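Picking Up Thin Things: Finger Pads Compared
By Yuto Minami
November

Long thin objects are the hardest test I know for a parallel gripper. A mug or a sponge will forgive a bad angle. A chopstick rolls, tips forward, or slides up between the pads as soon as the point touches something. If you are choosing between hand-held grippers, or only between sets of pads, start with chopsticks and leave the easy objects for later.

I tried three kinds of pad at a kitchen table over one Sunday: the hard plastic ones that came with the Erska, a foam set from Bitwood, and a soft rubber set from Pyo. Each got 15 picks, with the stick lying flat, and then 15 touches, point down on a folded dish towel.

The hard pads are fine for the pick and poor for the touch. The stick pivots as soon as it meets the towel. Foam holds the angle better but takes a dent, and after a while the stick finds the dent whether you want it there or not. Rubber was the best of the three. Wipe it with a damp cloth when it gets dusty and let it dry before you go on. 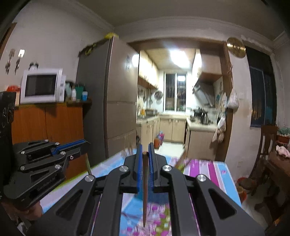
Grip the stick near the thick end. With a short length above the pads and the rest below, you can still see the point, and your knuckles stay clear of the table. Close slowly for the last bit of travel. If one pad arrives first it pushes the stick sideways, and you will feel this in the handle before you see it.

A few other things that helped:

Put a cloth down. Bare tabletops let round sticks roll away.

Tighten the linkage screws before each session. Mine loosened enough in an afternoon to spoil the last set.

Use plain wooden sticks. Lacquered ones slip in everything and tell you little about the pads.

Switch hands halfway through if you are comparing two grippers. My left hand is worse than my right, and for a while I blamed the Zindov for it.

Of my 15 touches with rubber, the stick stayed straight in all but two. I still keep the hard pads for cards and flat lids.

Comments

Soon-im Song
Does the rubber leave marks on light wood? Foam left crumbs on mine.

Yuto Minami
No marks so far. I haven't tried painted sticks.

pegboard84
Cut bicycle tube works too. Glue it with the smooth side out.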